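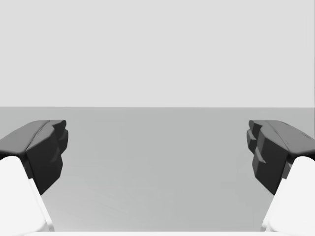 4. Simulation of the workshop build

4.1 Purpose and set-up

The two-arm machine described in Section 3 was put together in the shared workshop at Umard over one winter. Bench time was limited to the evenings, and for much of December the left shoulder bracket was away being welded. A simulated copy of the machine was therefore kept alongside the real one, so that work on the control code could go on without the hardware. We refer to this copy as Tillis.

Arm lengths and joint limits in Tillis were taken from the parts as built, measured with a steel rule and a borrowed caliper. The drawings were not used, as several brackets had been filed down during fitting. The table was modelled as a plain flat slab. No attempt was made to copy the wood grain or the clamps on the real bench, and the backdrop was left blank. Two views were set up: a close one that looks out between the fingers of a gripper, and a wide one that takes in both arms and the table.

Figure 4. Simulated views used in the tests. First: close view between the open fingers, with nothing on the table. Second: wide view with both grippers open, and a red ball and a tin can on the table.

4.2 Test objects

Two objects were used throughout, a red ball and a short food can. Both are easy to find in any kitchen, which matters to home builders who may want to repeat the work. The ball rolls if it is touched off centre. The can is more forgiving from the side, but its rim catches on the fingertips when the gripper comes in too low.

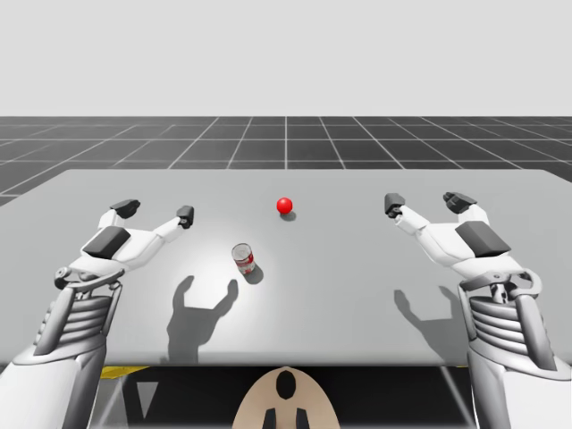
The starting positions of both objects were changed between runs within a fixed area of the table. The arms always began with their grippers open and clear of the surface. A run ended when an object had been lifted and held, or when the time limit of 14 seconds was reached. We made 174 runs in all, using the Nulora motion planner with its settings unchanged after the first evening.

4.3 Shadows and fingertip shape

Early versions of Tillis had no shadows. They were added at the suggestion of Eckhard Buschmann, who had built a smaller arm in Sauerland and found height hard to judge on screen. With shadows switched on, the person at the keyboard could see more readily how far a fingertip was from the table - this helped most in the wide view.

The fingertips were first drawn as smooth blocks. We later replaced them with a ridged shape closer to the printed parts. The change made the simulation slower, and over 17 runs had to be repeated because contact with the can was worked out wrongly at the ridges. A smaller time step cured this.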